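Leave the Cable Alone Until the Table Is Right

Most of the faults I am called to on small arm cells are put down to the arm. The arm is rarely the cause. In my view the order in which these cells are set up is wrong, and the usual handover sheet makes it worse by starting with the arm and ending with the table.

I look after a tabletop cell at Stunside, in a unit shared with Trodholm. It has one white arm, one gripper, a control box and a table with holes in it. The work is sorting and placing toy food and tableware, which sounds trivial and is hard on the equipment. The parts are light and the shapes vary. A plate that has slipped by 10 mm is enough to spoil a run.

The sheet we were given had 51 lines. The first thirty or so dealt with the arm: power, homing, joint limits, payload, tool offset. The table appeared near the end, under general housekeeping, with the instruction to check that it was clean and level. Cable routing had one line, and that line said "tidy".

I would turn the sheet round. The table is the reference for everything else. If the top moves against the base, every taught position is wrong by the same amount, and the operator will correct them one at a time for a week before anyone puts a spanner on the base bolts. Check the bolts first. Then check the top for level in both directions, with the arm parked and again with the arm at full reach. A difference between the two readings is a fault in the table or its mounting, and no amount of work in the software will cure it.

The cable comes second. A gripper cable has to be long enough for the worst turn of the wrist, and so it is too long for every other position. On a small table the spare length ends up in a loop over the work. People dislike the look of this and tie it back. I have replaced two gripper cables at Stunside, and both had been tied back hard at the wrist by someone with good intentions. The break was inside the sleeve, close to the tie, and it showed itself as a gripper that dropped out at one angle only.
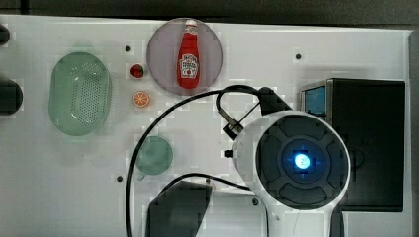 How much slack should a gripper cable have?

Enough for the wrist to reach both ends of its travel without pulling on the connector, plus 50 mm. Move the arm through its full range by hand, with the power off, and set the length at the tightest point. Clamp the cable at the forearm and leave it free at the wrist.

There is a fair case against a loose loop. It can drag a light plate or catch the rim of a basket. Araceli Pacheco, who wrote the cell's first programs, prefers a short cable and a restricted wrist, and her programs run well within those limits. My objection is that the limits live in the program and the damage happens outside it, when somebody jogs the arm by hand to clear a part. I would accept a few knocked dishes. A dish can be put back in a second, and a gripper cable takes most of a morning with the offset check included.

The control box deserves a word too. On a small table it tends to be stood wherever there is room, often close under the arm. It should stand where its screen can be read from the operator's side and where the arm cannot be jogged into it. If those two conditions cannot both be met, the table is too small for the cell, and that should be said before the order is placed. Vasylenko, who supplied our top, will drill to a drawing. It costs little to ask for extra holes at that stage, and a great deal of swarf to add them later.

The arm should come last. By then the tool offset means something, because the thing it is measured against has stopped moving. We took this order up in December, after fault 2039 had been logged on the old one, and the sheet is now a single side of paper. Zesano, who hold the service contract, still send their own version with homing at line one. I fill it in from the bottom.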